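Kistora light gray baseplate and mixed brick tub: review

I bought the Kistora set in January from the Grewal store in Fliltcombe. It comes as one large studded baseplate and a tub of 400 mixed pieces. I wanted a flat base for sorting and building at a table, and I have used it most evenings for 4 weeks.

Baseplate

The plate is light gray and lies flat on a wood table without any help. There is no rubber backing, so on a glossy finish I put a strip of shelf liner under it. Studs run right out to the edge, and a row of bricks can be built along the border without wasting a line.

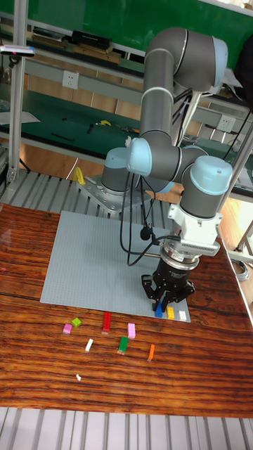 Bricks

The colors are strong and easy to tell apart. Blue, yellow and white stand out well against the gray. The two pinks are closer than I would like under a lamp. Grip is firm on the standard bricks. The thin ones take more of a push, and I had 8 that were loose enough to set aside.

Piece sizes vary a lot. The long red ones are useful for walls. The smallest white pieces are easy to lose, and I keep them in a saucer.

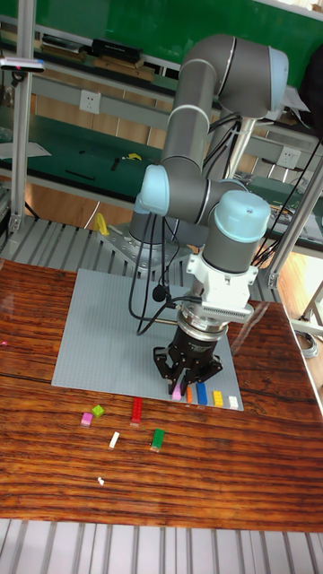 I usually lay a few pieces out on the bare wood and build from those, and the rest stay in the tub. The tub lid is the weak part of the set. It pops off if you lift by the rim, and mine has a crack at one corner already.

Compared with the Cultgate plate I had before, the Kistora is stiffer and the studs are more even. Cultgate has the better tub. I would buy the plate again, and I would look for it sold separately first.

4 out of 5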